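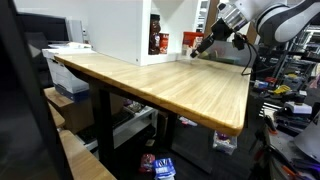

Wandov opens its repair café in Clundow this Saturday

CLUNDOW – I'm Ashton Whitelaw, and I'm so happy to finally be writing this one! After a very long winter of phone calls (sorry, Flynn), Wandov is opening a repair café in the old Nepia shoe store on Grarnari Street, and the doors open at 10 a.m. on Saturday.

Bring us your wobbly lamps, your ripped coats, the toaster you've been meaning to fix. We have 45 seats and five repair benches, and you're welcome to sit with a coffee while you wait – or pick up a screwdriver and learn. Kane Hinds is running the sewing bench, and Vaughan Tuhiwai has the electrical one. Repairs are free, parts are at cost.

The first 200 people through the door get a free drink. Our trial day in October brought in 70 broken things, including a tuba, so please come early if yours is big.

Press contact: Flynn Sheehan, Wandov, at the front counter most mornings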